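Sat 24 October

Key and tag inventory, Lowther store room

The purpose of this session was to bring the loose key hardware into line with the register begun in March. All items were brought to the bench table before any were returned to the cabinet. Keys for the Filach annex were set aside for separate treatment.

Split rings that no longer close fully are to be discarded. Tags remain with their rings unless the stamped number is illegible - in that case a new tag is issued and the old number struck from the register.

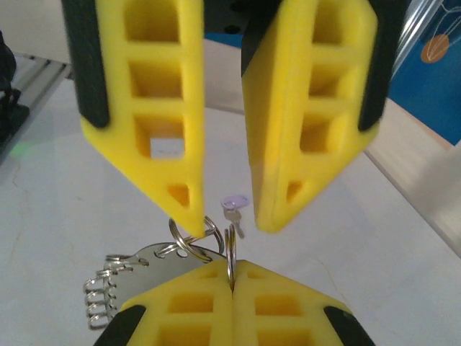

Tag 408 was found listed twice, once under Lowther and once under Dreketholm. The Dreketholm entry has been corrected to 99. Colleagues holding keys from either site are asked to check their own tags against the revised sheet.

Outstanding: reorder split rings from Tedex, small size only. Drawer 28 still sticks.

Shares 2 | Comments 3

The annex keys are in the gray cash box, top shelf.

Is 99 the old boiler room number? Please confirm before relabeling.

Confirmed, it was retired in March.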